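Section 3: Filling Your Snack Box
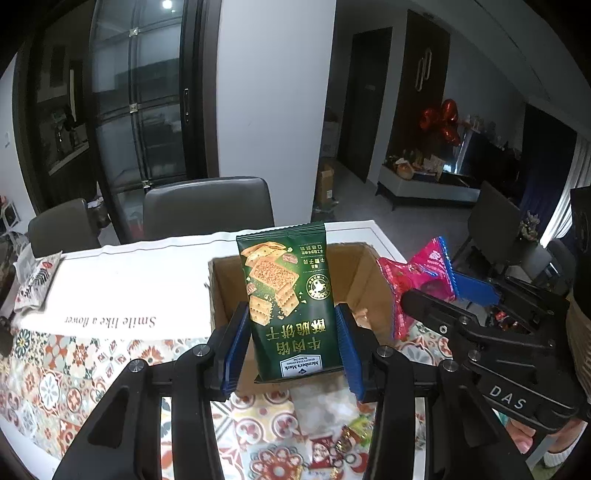 Now for the fun part! By this stage your box is assembled, the Cerkarex base tape is pressed down firmly, and you have a clear stretch of table to work on. Filling takes very little time once everything is within reach, and a well-packed box is a lovely thing to open.

What you need

An open cardboard box, flaps folded out or trimmed away
Individually wrapped snacks (crackers, biscuits, small sweets)
The Surora divider card from your kit
Kitchen scales
A wipe-clean table covering, patterned or plain (a busy pattern hides nothing worse than crumbs, so use whichever you like best)

Packing the box

1. Wipe down the table covering and let it dry. Cardboard soaks up any damp it finds, and the bottom corners suffer first.

2. Lay all your packets out and sort them by size. Flat packets go in one group, puffy ones in another. Leave the tiny ones until last.

3. Check each packet's seals at both ends. Run a finger along the crimped edge, and if you feel a gap, put that packet aside to eat today (hardly a punishment!).

4. Read the label before anything goes in. Filled crackers can look sweet and turn out to be savoury, and some contain meat. If the label is in a language you don't read, look at the picture on the front and then translate the ingredients properly before you give the box to anyone else.

5. Slot the divider card across the middle of the box, with the printed Surora tab facing you.

6. Stand the larger packets upright along the back wall. Hold each one lightly by its lower edges and lower it straight down. Don't push from the top, as crackers are wonderfully crisp and snap very easily.

7. Fill the front half with smaller packets, leaving a finger's width at the side so that people can get them out again.

8. Weigh the finished box. Our standard Yaman box weighs 319 g empty, so take that away from the reading to find the weight of your snacks.

Note: Packets can go in either way up. If you like your shelves tidy, turn them so the names read the same way, but it makes no difference to how they keep.

Note: If your flat packets slide down and lie on their sides, move the divider back one slot. A 50 mm gap suits most single-serve crackers, and 100 mm is better for puffy bags.

CAUTION: Trimmed cardboard can leave a rough top edge. Fold a strip of Jisow edging over it before children use the box.

CAUTION: Keep savoury snacks containing meat apart from vegetarian ones, and write the contents clearly on the outside of the box.

Topping up

Bring older packets to the front each time you add new ones. Check the dates while you are there, and shake out the crumbs before refilling. To fit the lid, go on to Section 4.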